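Setting up the Heltness two-arm kit for a first room survey

Written for the Heltness kit as sold by Atallah, with the wheeled base and the standard pair of white fingers. Some menu names differ on older bases.

Before you start

Charge the base overnight. The kit will run from the mains lead, but it won't let you start a survey with the lead plugged in. Check that the red stop button is released and that you can reach it from wherever you plan to stand.

Pick up rugs, bags and trailing leads. The base copes with a door bar but not with a loose mat.

You will need the tablet, the marker card from the lid of the box, and a roll of low-tack tape.

Step 1. Set the start point

Wheel the base to a flat bit of floor with at least 900 mm clear in front of it. Tape the marker card to the floor, arrow pointing into the room. Push the base up until the front wheels touch the card, then press Home on the tablet. Both arms fold in and the fingers come to rest pointing forwards.

If an arm stops halfway, press Home again. If it stops a second time, look for a cable caught at the wrist.

Step 2. Set the speeds

Open Drive, then Limits. The factory turning speed is too high for indoor work. Maxence Chauvin at our Vorkside workshop sets it to 200 on the slider, where the full range is 1000, and I have used the same figure since February without any trouble. Leave the forward speed alone for now.

Step 3. Mark the glass

The depth sensor does not read glass well, frosted or clear. Partitions, glazed doors and shiny panels need to be added by hand before the base drives on its own.

Choose Map, then Add barrier. Drive slowly to each end of the glass using the thumb pad and press Pin. Put a pin at every corner where glass meets a wall, and keep the fingers in view on the tablet so you can judge the gap. The picture smears badly when the head is turning, so stop and let it settle before you press Pin.
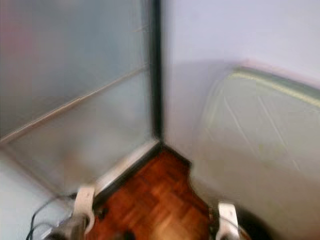 Does the survey have to be done again if the furniture moves?

Only if something large has moved, such as a wardrobe or a desk. Chairs and boxes are picked up by the sensor each time the base drives, and they are not saved in the map.

Step 4. Run the survey

Press Survey and stand back. A room the size of our office at Gutcombe takes around 587 seconds. The base follows the walls first and then crosses the middle. If it pauses, give it a moment before touching anything.

When it has finished, check the map against the room. Barriers you pinned are drawn in blue and walls in black. A gap in a blue line means a missed pin. Go back to Step 3 and add it, then save.

Step 5. Save a copy

Save the map to the tablet and also to the memory stick. The first software update wiped the maps on our base, and Maëlys Lebrun had to pin two rooms again from scratch.

Is it worth buying?

For the survey side, I would say yes. The pinning is slow and the thumb pad is fiddly in gloves, but the maps have been good enough to work from. Ask Atallah for the longer wrist cables when you order.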